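Home Boards Local Politics Members Help
Search this board Enter keywords
3 min read

Nernby council race: where are the platforms?

marshroad_ted
Ballots go out in March and I still can't find a full platform from either slate. Stavar First put out a two-page flyer. The Nernby Alliance has a web page that says "coming soon" and has said that for weeks. Has anyone seen anything longer?

pellet_stove
The Alliance had a draft at their meeting on 6th August. It was read out loud and people could mark up copies. I was there. It ran 32 pages, and most of it was roads and the water rate.

marshroad_ted
So why isn't it posted?

pellet_stove
They said they wanted comments from the east side first. I don't know if that happened.

quarrylane
It didn't happen on my street. I'm east side and I got one door hanger with a phone number on it. I called and the mailbox was full.

To be fair, the Stavar First flyer isn't any better. It promises to freeze the water rate and also to replace the Barrios pump station. Those two things cost money in opposite directions.

oldcountyline
The pump station is supposed to be paid for out of the state grant. It says so on the back of the flyer.

quarrylane
It says "we will seek" the grant. Seeking it is free. I want to know what they do if they don't get it.

oldcountyline
Same thing any council would do, borrow. The current council borrowed for the Poltiveo lot and you didn't complain.

quarrylane
I did complain. I went to the hearing and spoke for my two minutes.

tansy_b
A long platform doesn't mean much to me either way. The last council ran on a very long one and I'd like somebody to tell me which parts got done. The library hours did. The bus stop at Barrios did, late. After that I run out.

I would take one page with dates on it over 32 pages of "we support" and "we will look at."

pellet_stove
I don't agree. If it's written down you can hold it up at a meeting later. With a flyer they just say it was only a flyer.

marshroad_ted
That's my view too. I don't expect all of it to get done. I want to know the order they'd do it in.

tansy_b
Then ask them that. Roughly 200 people vote in our ward in an off year, and the last seat was decided by 9. They will answer an email if you put your street name in it.

oldcountyline
Stavar First is taking written questions until the end of the month. You can drop them at the hardware store counter. I'm not on the slate, but I helped with the flyer, so take that how you like.

quarrylane
Good to know you helped with it. Could have said so earlier.

oldcountyline
Fair enough.

marshroad_ted
I'll send the same three questions to both slates - the pump station, the water rate, and what gets cut if the grant falls through. When I get answers I'll type them up in this thread word for word, with nothing left out.

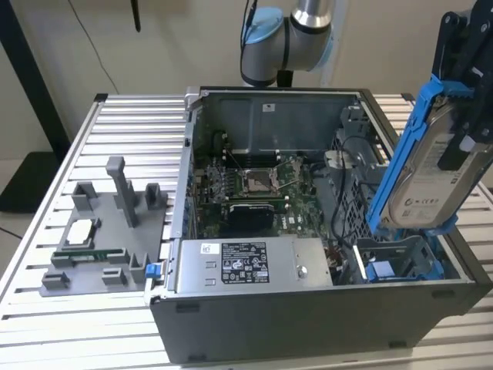
If one side doesn't answer by the time ballots go out, I'll post that too, along with the date I wrote to them.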